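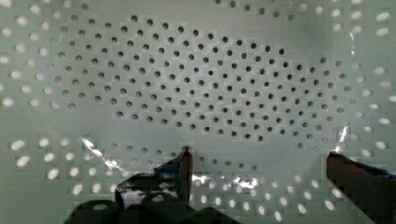

How to wash second-hand play food and toy kitchen things

Oct 2, 2021, by Khrystyna Hladun

Filed under: Home with children, Cleaning

In July I bought a big box of toy kitchen things from a family in the next street. They were good toys but sticky, and the box smelled of a cellar. I tried several ways to wash them, and I describe the one which I use now.

First divide everything into two groups. In the first group put hard plastic in one closed piece, with no holes and no paper. In the second group put all the rest: wood, cloth, toys with a label, toys with batteries, and hollow toys with a small hole at the bottom. Look well for this hole. It is often hidden beside the maker's mark.

For the first group, fill a basin with warm water and add a little washing-up liquid. Leave the toys in it for 11 minutes, then clean the joins with an old soft toothbrush. Rinse them under the tap until the water has no foam.

The second group must not lie in water. Take a cloth, make it damp, press out the water strongly and wipe each toy on all sides. Wooden toys should be dried with a towel at once.

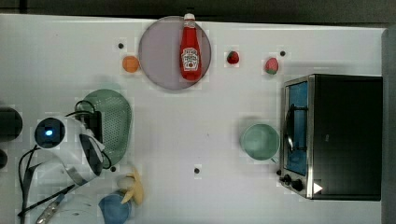
What can I do about a paper label that is already coming off?

Dry it completely, put a very thin line of white glue under the edge and hold it down with a clean cloth for a minute. If the label is torn and your child still puts things in the mouth, it is better to remove it fully. Cooking oil takes away the glue that remains, and after the oil you wash the toy again.

Drying takes more patience than washing. I put everything on a towel near the window, not on the radiator, where thin plastic can bend. After some hours I turn the pieces over. Cups and bowls I put upside down, but with one side a little raised, so that the air can go in.
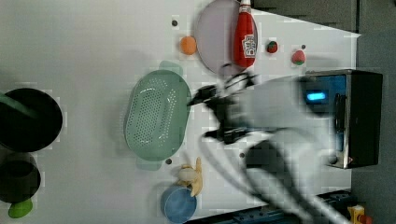
How do I know that a hollow toy has no water inside?

Shake it close to your ear, then press it over a piece of kitchen paper with the hole down. If the paper gets a wet spot, leave the toy for one more day and try again. When black bits come out together with the water, I throw the toy away.

For keeping the toys I use a Kasten box with a lid that does not close tightly. It cost 390 in our money and it was worth it. Please do not close the box on the same evening.

2 comments

Wiroj Bunnag: Thank you, very clear. Is vinegar allowed for the smell? Our set was in a garage for years.

Khrystyna Hladun: For hard plastic yes, one part vinegar and four parts water, and rinse well after. On wood I did not try it.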